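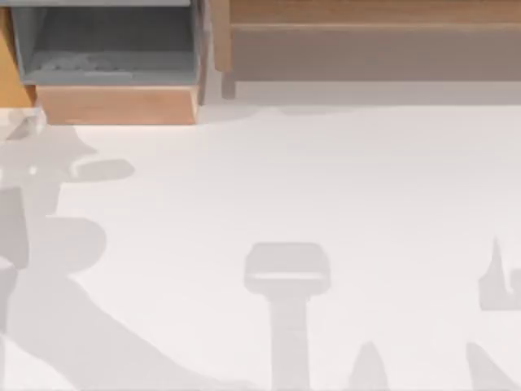
Drawer test in the simulator, seen from overhead. Only the arm's shadow made it into this one.

Workshop Tips: Trying Out Grippers on a Kitchen Drawer

Posted Thursday, March 16, 2023

I've been at this since November, evenings mostly, and the question I keep getting by email is which gripper to buy for opening drawers and putting things away. So I finally sat down and ran the three I have access to through the same drawer, first in simulation and then on the bench. These are my notes, plus the tips I wish I'd had taped to the wall when I started.

The three grippers

Grodar two-finger. Cheap, light, and the fingers close dead parallel. It's lovely on a bar handle and pretty hopeless on a drawer with no handle at all, where you have to hook the top edge of the front panel. I got 23 clean opens out of 27 tries with the stock fingertips, and all four misses were slips off the top edge.

Vustska three-finger. I wanted to love this one! It picks up spoons and bottle caps and all the odd little stuff that lives in a kitchen drawer. But the palm is fat, and in a shallow drawer it bumps the back rim before the fingers get anywhere near the bottom. Great over a countertop, so that's where mine lives now.

Shimada soft gripper. Squishy, forgiving, slow. If your drawer front is real wood and you care about the finish, start with this. It lost its hold a few times when the drawer stuck, but it never left a mark on my pine.

Tips for the drawer itself

Wax the runners before you test anything. A plain candle stub works fine. I spent a whole weekend blaming a controller for what was a sticky left runner.

Pull from the middle of the front panel. If you have to pull from a corner, go slower than you think you need to – a racked drawer will jam and the arm will happily keep pulling.

Stop the drawer short of its full travel. A strip of felt inside the cabinet does it.

Leave something in there. An empty drawer slides differently from one with a pile of dish towels in it, and you're going to want it to work with the towels.

Tips for the camera

I use a Flesus camera looking straight down, and I put the simulated one in the same spot so the views match. Overhead is wonderful for seeing into the drawer. It's also where shadows will eat your lunch. On a white surface the arm throws big gray shapes, and my first object finder kept reporting a shadow as a thing to pick up. One of them was a neat little oval and it went for that every time.

What helped me, in the order I tried it:

Turn the light down, or move it so it comes from behind the camera. Easy and free.

Vary the shadows in simulation. I rendered 3,111 views with the light in different places and trained on the lot. It took almost 20 hours on my old desktop (do it overnight, and close the door, the fan is loud).

Lay down a matte cloth in a mid tone. White shows every shadow, and glossy anything is worse.

Keep frames where the arm itself is out of view. I used to throw those out, and then the finder would get jumpy as soon as the gripper left the picture. Put them back in.

Tips for the controller

Set a force limit before your first pull, on the real arm and in the simulator both. Mine was only set in the simulator. Ask me about the knob I glued back on.

Open, pause, then reach. That half-second pause lets the drawer stop rolling, and my grasps got a lot better once I added it.

Write down the fingertip you used for each run. I have two pages of numbers from January that I can't use for anything.

What I'd buy

For one gripper and one ordinary drawer, the Grodar with rubber pads glued on the tips (bicycle inner tube, cut with kitchen scissors, contact cement). If you've got nice cabinets, the Shimada. I'm trying the inner tube trick on a cupboard door next and will put the results on this page when I have them.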